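# Finding the Stem

*The software that decides where a gripper should close is getting better at flowers. It still has trouble with the wrapping.*

The packing line at Zuvis ran on a fixed script until last August. A gripper went to a point in space, closed, lifted, and moved on. That worked for cartons and for potted plants in square trays. It never worked for cut flowers, and the company had stopped pretending it would.

What replaced the script is a piece of control software called Orum. It takes pictures from a small camera at the wrist, guesses which parts of the view are stem, leaf, bloom and packaging, and picks a place to grip. Then it does the same thing again, many times, on the way in. The arm is the same one the line had before. All the changes are in the code.

The guessing step is the hard part. A rose has a stem that is easy to find from across a table and much harder to find up close, when the bloom fills most of the view. The wrist is also moving. Slowing the arm down gives sharper pictures, but a slow arm is no use on a packing line, so the Orum developers decided early on to train on blurred pictures and live with them.

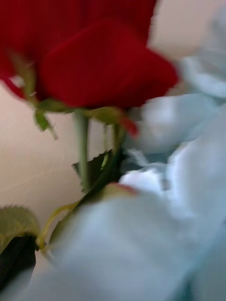 Vol. 3, No. 2 | February 2026

In a view like this one the petals have run together into broad areas of red, and there is no fine texture left for the software to use. The pale green stem holds up better, at least where it crosses the beige behind it. Lower down it goes in among the soft, pale material and is lost.

Early versions of Orum handled that badly. The perception model would follow a stem to the edge of the wrapping and report that it ended there. The planner took the report at face value and tried to grip just under the bloom, where there was visible stem to hold. That is the worst place to grip a rose. The grip is short, the sepals are in the way, and the weight of the rest hangs below.

The fix came from Kołodziej, a two-room software shop that mostly writes planning tools for warehouses. Its engineers added a third answer to the usual yes and no. A stretch of stem can now be marked "hidden," and the planner is allowed to assume it carries on in the same direction for a short way. If a second stem comes in at an angle, the two are treated as a bundle until a better view says otherwise.

The bundle rule caused its own problems. For a while the software saw bundles everywhere, including in the folds of tissue paper, and the arm would stop and wait for a better view that never came. A time limit took care of most of it -- after 2 failed looks, the arm backs up and comes in from another side.

Testing all this meant building a set of hard cases. The team keeps 1000 short recordings, sorted by what goes wrong in them, and every new version has to be run against the full set before it goes near the line. The recordings labeled "light wrapping" are the ones people argue over. Some of the developers want a separate model just for paper and fabric. Others think it would add delay and solve very little.

Vatine, which makes the gripper fingers, would like the question settled by touch. Its newest fingers report pressure, and a stem feels different from a fold of paper. The catch is that touch arrives late. By the time the fingers know what they are holding, the leaf may already be creased. Orum reads the pressure signal now, but it uses it only to decide whether to let go.

The next release changes how the planner handles leaves. At present a leaf across the stem is treated as an obstacle, and the arm goes around it even when the detour takes longer than the grip. The new version will let the fingers push a leaf aside if it is attached low down. Thorns are on the list after that.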